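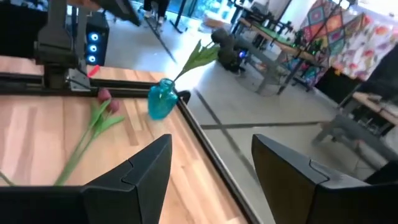 郁金香插瓶:从剪茎到换水

文/韩倩如
8月
阅读时间:9分钟

郁金香和多数切花不一样,剪下来以后茎还会继续长,花头会朝着光转,花瓣白天张开、夜里合拢。插的时候看着正好,第二天早上常常已经换了样子。下面的做法针对小口径的矮瓶,一次插3枝以内,家里没有花泥、没有剑山也能做。

需要准备的东西

郁金香若干枝,最好是花苞还闭着、刚刚显色的。
窄口小花瓶一只,瓶身圆、瓶颈细的最省事。
锋利的花剪或小刀。厨房剪刀会把茎压扁,不建议用。
一只深一点的桶或量杯,用来醒花。
两张旧报纸或牛皮纸。
干净的自来水,凉的。
一块抹布。

挑花

看花苞。花苞紧闭、颜色已经从绿转到粉或红的,买回家还能看上一周左右。整个花苞都是绿的,有可能一直开不好;已经敞开、能看见花蕊的,两三天就谢了。

看叶子。叶片应该硬挺,互相摩擦时有吱吱的声音。叶尖发黄、叶面发软,说明花在店里放久了,或者运输途中缺过水。

看茎的底部。切口发白或淡绿是正常的,发褐、发黏的不要买。

粉色品种在花苞期颜色偏深,有时看着接近红色,开了以后会变浅。如果是配浅色的桌面或者蓝绿色的玻璃瓶,买的时候按开花以后的颜色来想。

第一步:平放整理

回家以后先拆掉包装纸和橡皮筋,把花平放在桌上,花头朝一个方向,茎朝另一个方向。木头桌面怕水,先垫一张纸,或者手边放一块抹布,随时擦。拼接的实木台面尤其要注意,水渗进木条之间的缝里,时间长了会起边。

花头不要悬在桌沿外面。郁金香的花头比看起来重,茎在花头下面一小段又最软,悬着放一会儿就会弯。

把最下面的叶子摘掉,只留上面两片。摘的时候捏住叶片基部,顺着茎往下撕,不要往上扯,否则容易带下一条茎皮。叶子里面常夹着沙土,用水冲一下。凡是插进瓶里会泡到水的叶子都要去掉,泡在水里的叶子一天就开始烂,水也跟着浑。

第二步:剪茎

茎的最下端有时带一截白色的部分,这一截吸水差,要全部剪掉,剪到绿色的地方为止。没有白色部分的,也剪去2厘米。

斜剪还是平剪,说法不一。我两种都用过,瓶底平的时候斜剪好一点,茎不会整个贴在瓶底上。要紧的是剪刀快,一刀剪断。

剪完马上放进水里,不要剪好一整把再一起放。

第三步:包纸醒花

这一步很多人省掉,其实花头是直是歪主要看它。用纸把花松松地卷成一个筒,纸的上沿要高过花头,下面露出茎的三分之一。用胶带粘住,竖着放进装了水的桶里,水没过露出来的茎。

放在阴凉处,至少2小时。运输时间长、已经发软的花可以放一整夜。纸筒的作用是让茎在吸水的时候保持直立,等它吸饱了再拆,茎就定住了。

买回来就很挺的花,醒一小时也够用。

第四步:配瓶

小圆瓶的好处是瓶颈细,能把茎夹住,不用另外固定。缺点是装水少,要勤看。

花和瓶的比例,一般是花露出瓶口的高度等于瓶高的1到1.5倍。郁金香还会长,所以插的时候留得短一点,按瓶高的1倍来剪,过两天正好。第一次剪的时候宁可留长,拿到瓶子旁边比一下,再剪第二次。

瓶子用之前要洗。细颈瓶手伸不进去,可以放一小把生米和一点温水,堵住瓶口摇一分钟,倒掉再冲干净。透明或半透明的彩色玻璃瓶,水垢和茎上的黏液都看得见,瓶底尤其明显。水垢重的,倒一点白醋泡半小时。

水加到瓶身的三分之一就够了。郁金香喜欢浅水,水太深,茎泡久了会软。小瓶因为总共装得少,可以加到一半。

第五步:入瓶

先放最弯的一枝。弯的方向朝外,让它搭在瓶口边上,叶子自然展开。

再放第二枝,和第一枝在瓶颈处交叉,花头高低错开一个花苞的距离。

如果瓶口还有空,放第三枝,最短,靠近瓶口,把茎遮住一点。瓶颈塞紧了就不要再加,硬塞会把茎皮蹭破。

叶子不必全部理顺。郁金香的叶子又宽又长,有一两片斜着往外伸是正常的样子。如果一片叶子挡住了花苞,把它轻轻往外卷一下,或者从中间折下去。不要把叶子全摘光,光秃秃的茎插在小瓶里不好看,花也显得头重。

剪下来太短的花苞可以单独放在小酒杯里。多出来的叶子剪齐,拿来补空也可以。

摆在哪里

离窗户远一点。花会朝光转,放在窗边的,半天就全歪向一边。如果只能放在窗边,每天早晚各转瓶子一次。

不要靠近暖气、灶台和水果。苹果和香蕉放出的气体会让花提前开败。

室温22度以上,花开得很快,早上还是花苞,下午就全敞开了。夜里可以把整瓶花搬到凉快的房间,第二天再搬回来。

小瓶重心不稳,矮圆的还好,高瘦的容易被碰倒。放在桌子靠里的角上比放在桌边安全,开关抽屉、挪椅子都碰不到。

换水

每天看一次水位,隔天全部换掉。换水的时候把茎再剪去一小截,用手把茎上滑的那层冲掉,瓶子也冲一遍。

鲜花营养液可以用,按包装上的量,小瓶很容易放多,宁少勿多。家里没有营养液就只用清水。

不要和刚剪的水仙插在一个瓶里。水仙茎里流出来的汁液会伤郁金香。一定要配,先把水仙单独泡一夜,再换清水合瓶,合瓶以后不要再剪水仙的茎。

常见的问题

花头垂下来了。取出来,剪掉一截茎,重新包纸,放进凉水里泡两小时。花苞期的多半能救回来,已经全开的就很难。

茎长得太长。直接剪短,不影响开花。

花瓣开得太平。夜里放凉处,早上会收回去一些,开过四五天以后就收不回去了。

叶子发黄,花还好。只把黄叶剪掉,水照常换。

花谢以后

花瓣开始一片片掉的时候就该收了。花瓣落在木桌上要及时捡,湿花瓣压久了会留印子,深红色的更明显。花粉掉在桌面上不要用湿布擦,先用胶带粘起来,再用干布抹。

切花没有球根,不能再种。茎叶剪碎了可以放进堆肥桶。家里有猫狗的,不要让它们啃到叶子和茎,瓶里的水也不要让它们喝,郁金香对猫狗有毒。

瓶子倒空以后口朝下晾干再收。细颈瓶干得慢,下面垫一双筷子,留出通气的缝,放一夜。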